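The Fourth Candy

The Slaoui house in Plumville had been sold with its contents, and the contents had to be listed. Danjuma Nwachukwu was paid by the room. He worked from the top of the house down and took the dining room last, since it held the most small objects and the best light.

The method was simple. A white sheet went over the dining table and was pulled flat. Each drawer in the sideboard was emptied onto the sheet, its contents grouped by kind, entered on the form, and returned to the drawer in the order of entry. The form had four columns: item, condition, location, remarks. He rarely used the fourth.

The sideboard had nine drawers. The first held table linen, folded in thirds, with one iron burn. The second held cutlery, plated, with the plating worn through on the backs of the spoons. The third was locked. He entered "locked, key not found" and went on to the fourth, where the key was lying in a saucer.

He crossed out the entry and initialed the correction.

The third drawer contained a ledger with a gray cloth cover, 192 pages, ruled by hand. Inside the cover was written Cludia, without a surname. The spelling was consistent throughout, so he did not treat it as an error. The ledger recorded candy. Each line gave the visitor, the number of pieces set out, the number taken, and the number remaining. The first line was dated in March of a year that had been blotted. The visitor was entered as "Risel" and the figures were 4, 1, 3.

He turned ahead. Risel came again, and the figures were 4, 1, 3. Other names appeared with other figures. A piano tuner had taken two. A cousin had taken none and had been given a second line, underscored. But Risel appeared on every page, and the result did not vary.

The instructions were on the last page, in the same hand. Set out four. Put three in the tray, one to a compartment. Leave the fourth on the cloth, within reach of the chair. Do not offer it. Record what remains.

Danjuma read this twice. Then he telephoned Fabrice Fleury, who had handled the sale.

"There's a ledger," he said.

"Financial?"

"Candy."

There was a pause on the line while Fleury looked for the correct category. "Put it under household papers," he said. "Is there any candy?"

"I haven't opened the fifth drawer."

"Then open it and call me if it's anything other than candy."

The fifth drawer held the tray and a paper bag. He placed the tray on the sheet near the edge of the table and entered it: tray, yellow, three compartments, condition good. The bag he entered as bag, paper, torn at one corner. It held four pieces in red wrappers. He could have listed them in the bag. The form did not require them to be set out, and it did not forbid it.

He put one piece in each compartment. The one on the left was crumpled and he did not straighten it. He laid the last on the sheet, beyond the tray, and moved his pen so that it was not touching anything.

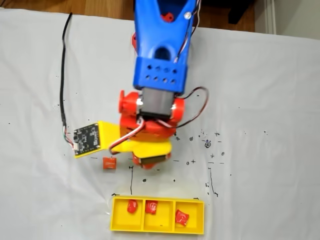
He wrote the heading at the top of a clean form: Dining room, drawer five, 27 November 2023. Under item he wrote "candy, wrapped, red." Under quantity there was no column, so he put the figure in remarks. The figure was 4.

He then listed drawers six through nine from where he stood. Six was string. Seven was candle ends and a box of fuses. Eight held receipts for coal, 400 of them on a spike, the top one rusted to the metal. Nine was empty and smelled of camphor. The work took until the light had moved off the table and onto the wall.

The buyer was due at the house at five. Danjuma had not been told the buyer's name, as it had no bearing on the inventory. He heard the front door, then steps in the hall that did not stop to find the way. An old man in a raincoat came into the dining room, looked at the sheet, and pulled out the chair at the near side.

"You've kept the places," the man said.

Danjuma said that he was only listing the contents.

"Of course," said the man, and sat down.

Danjuma turned his back and checked the window catches, 2 of them, both sound. Behind him paper was being unfolded slowly. When it was quiet he sat down on the other side of the table, opened the ledger at the first blank line, and asked the man how he spelled Risel.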